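3.2 Build and task setup

The platform was assembled in a shared workshop in Dullanthorpe by members who had keys to the building and whatever evenings they could spare. No part of the work was done in a laboratory. The constraint shaped most of the choices reported in this section, in particular the decision to keep all computing off the robot and to accept cables in the working area.

Control software ran on a desktop machine on a bench behind the robot. We used Ngata, our own scheduling layer, to pass joint targets to the arms and to log the returned positions. Ngata began as a script for a desktop plotter and still carries some of that history: commands are held in a plain text queue, and a run can be stopped by deleting a line. A newer version with a proper message bus was tried in April and dropped after two evenings, when logging fell behind the arm and we could not find the cause. The results below all come from the older version.

The test fixture was a household vanity with a ceramic basin, bought second-hand through a local listing and stood on the tiled floor of the workshop's washroom corner. It was not plumbed in. We chose a real basin over a flat board because earlier trials on a board had told us very little. On a flat surface, a wiping path can be written as a set of straight passes at one height. A basin has walls, curved corners and a drain fitting that sits proud of the floor, and each of these changes the load on the wrist.

Soiling was applied by hand before each run from a squeeze bottle. The mixture was dark so that it could be separated from the white ceramic by a simple brightness threshold. We did not try to match the amount closely between runs. Each basin was scored against its own starting image, and the score is the share of dark pixels removed.

The cloths were cut from old cotton work shirts and hemmed on a domestic machine. Unhemmed cloths shed threads that the threshold counted as dirt. A cloth was used for one run and then washed. Before each run, a person laid the cloth on the rim within reach of the left arm, and the arm was allowed one attempt to pick it up. Runs in which the cloth was dropped were kept in the set and scored as they stood.

In total we recorded 230 runs over 13 sessions, most of them on a Saturday when the washroom corner was free all day. A run ended after 20 passes or when the operator pressed the stop key, whichever came first. Two members took turns as operator, and the operator's initials were logged with each run. Views of the basin task are given in Figure 2.

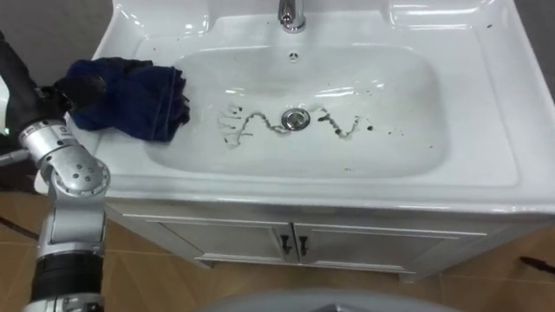
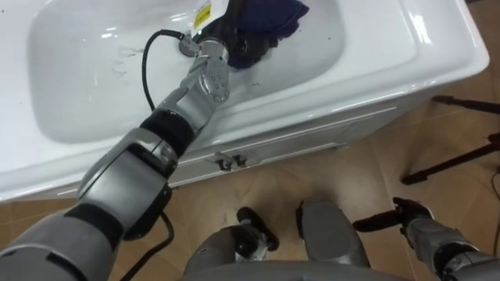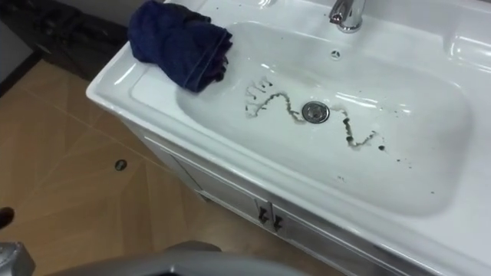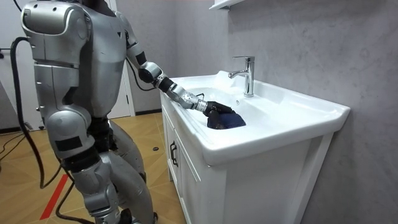 Figure 2. The basin, the navy cloth and the robot during the wiping task.

Wrist load was the main limit on the build. Our first wrist bracket, printed in the Lanberg pattern that the workshop uses for camera mounts, flexed under downward force and let the cloth ride up over the drain fitting. We replaced it with a bracket milled from aluminium bar, which added weight but held its angle. Cable routing was less satisfactory. The black cable that loops out near the wrist and over the rim of the basin was given enough slack for the arm to reach the far wall, and the same slack could drag on the rim when the arm drew back. We tried a spring reel and a sleeve along the forearm. The reel pulled hard enough to show in the wrist readings, and the sleeve had to be cut off each time a connector was checked. In the end we left the loop as it was and slowed the return stroke.

The second limit was the drain. A streak that passes through the fitting, as in the first and third views, cannot be cleared by a path planned for the basin floor alone. The Hunico planner, which we wrote for this project, treats the drain as a separate patch and adds a short circular motion over it. Passes over the patch were made at reduced force after the fingers caught on the fitting during early testing. Dark pixels left in the gap around the stopper were counted in the score, although a person with a cloth would probably leave them too. Section 3.3 describes the planner and the force settings used for each patch.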